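Okay, slide three. Skip the history if we started late, they can get it from the Clurkelus paper.

So the question we had at Veltumden was pretty simple. If you teach a two-handed robot to put a drink can in a box, how much of what it learns is about the can, and how much is about where the box happened to be sitting? I was sure it was mostly the can. Neema Kioko was sure it was mostly the box, and she has not let me forget it.

What we did – we collected 728 demonstrations, all by teleoperation, one can and one open box. For half of them the box stayed in one spot. For the other half we moved the box before every single try, and turned it too. Same operators, same policy network, same training time. (Pause here, people always want to write this down.)

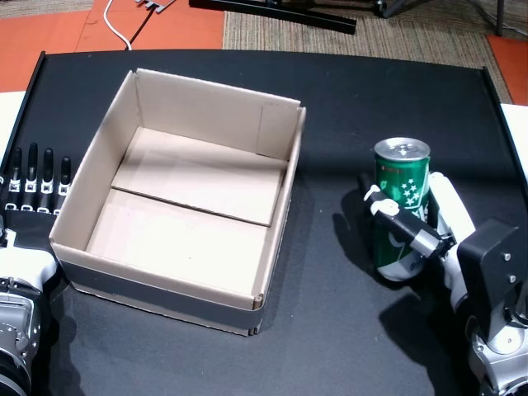
Right hand with the can, box open and empty. Left hand stays down on the table.

Point at the box. It's light cardboard with nothing inside, so if a finger clips a wall you'd expect the whole thing to slide. That's the failure I care about most today, and we scored it separately from plain drops.

Okay, results. We ran 30 test trials per policy with the box in places neither one had trained on. The fixed-box policy got the can in 4 times. Four! It grips the can beautifully and then carries it with total confidence to where the box used to be. The moved-box policy missed just 6. Let that sit a second before clicking on.

Then the part I'd love help with. Of those 6 misses, most were wall hits, and they bunch up when the box is turned so a corner faces the hand. My guess is the wrist camera loses the near wall late in the reach. Neema thinks it's the operators, who all slow down there in their own way. We're rerunning it in April with the Drokisbridge group, on their arms.

If somebody asks about the left hand: it's in the action space the whole time, we just never gave it a job. Yes, we should try letting it hold the box. Ulloa has the backup slide on that, number 30.

Water, then questions.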